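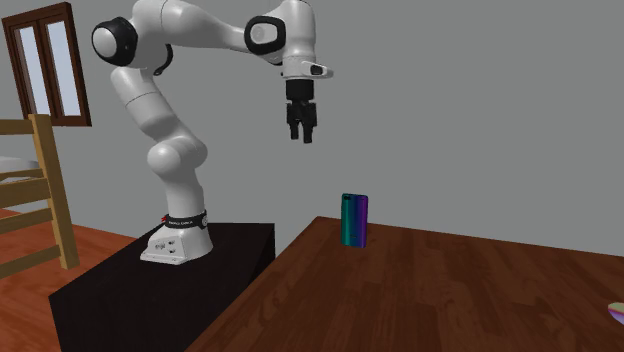

Flindberg's repair café to open a second evening each month

February 10, 2026

The repair café in Flindberg, which has been mending toasters, trousers and the odd garden chair in the old Donnelly furniture shop since the winter before last, is to open for a second evening each month from the spring, after a December session so busy that the queue went out of the door and past the bakery.

Anyone who has been along will know how it works. You bring in the thing that has stopped working, you put your name on the sheet by the door, and you sit down with a cup of tea beside somebody who knows a good deal more than you do about fuses or zips. There is no charge, though there is a tin for donations, and if a part has to be bought you pay what it cost and not a penny more. Some people come away with a working kettle and some come away with the same kettle in two bags, but they do seem to come away cheerful either way.

Over 400 items came through the door last year. Lamps were the most common, followed by radios and then clothes, and the sewing corner (which began with one machine and a biscuit tin of buttons) has grown so much that it has had to move into what used to be the shop's curtain department. The December evening alone brought in 62 items, several of them Christmas lights, and a rocking horse that had come all the way from Drikau on the bus.

The extra evening has been made possible by a small grant from the Trukari Fund, which will pay for the heating and for a proper set of soldering irons. Until now people have been bringing their own from home, and taking them back again at the end of the night, not always the right ones!

Early evenings will stay as they are, and the new session will start at 7 pm so that people who work in Drikau have time to get home and eat something first. Children are very welcome at both, as long as a grown-up stays with them, and there will be a table for mending toys and another for learning to darn. Microwaves and anything running on gas still can't be accepted, sad to say, and bicycles are best kept for the summer months when there is room for them in the yard.

More menders would be gladly received, particularly anybody who is handy with clocks, as the shelf of waiting ones is getting rather full. The sign-up sheet is on the counter in Flindberg library, next to the seed swap box.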